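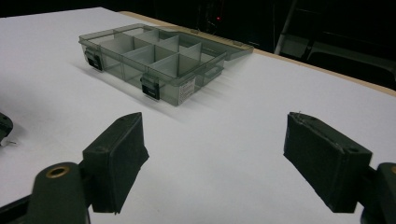

The Storka Center for Applied Automation opened its handling laboratory to the public this month. The posts below summarize the visit for those who could not attend. (Thread)

Doors opened at 2 p.m. Guests came from Denlow and the surrounding towns, including two classes from Mellor Technical High School. We thank the teachers who arranged transportation on short notice.

Visitors were received in the main hall and divided into seven groups. Each group spent time at the welding cell, the sorting line and the small-parts bench before returning to the hall for questions.

The small-parts bench drew the longest line. Staff presented our work on everyday containers: boxes with hinged lids, latches and shallow compartments. Such items are simple for a person to open and remain difficult for a machine.

A clear or tinted plastic box is a particular challenge. Light passes through the walls, the table shows behind them, and the edges of a divider can be hard to locate. Several students asked whether painting the box would be easier. It would, and our partners would prefer that we did not.

Guests were then invited to try a hand-held gripper themselves. Closing a lid with two fingers takes more patience than most people expect. Younger visitors were, on the whole, quicker than their parents.

Our colleagues from Sirska joined for the afternoon and explained how recorded hand motions are used to train the arm on the sorting line. Their slides will be posted on the Center's events page in October.

A frequent question concerned jobs. The Center's position is unchanged: we publish the results of our trials, including those that fail, and we discuss them with the plants that take part before any equipment is installed.

The welding cell was closed for nearly an hour while a door sensor was replaced. We apologize to the four groups whose visit was shortened. Those guests may write to the front desk to arrange a second tour.

The next open day is planned for the spring. School groups of any size are welcome and should register in advance. Admission is free, and closed-toe shoes are required on the laboratory floor.

We use cookies to improve your experience. Accept all | Manage settings

Contact | © Storka Center for Applied Automation | Back to top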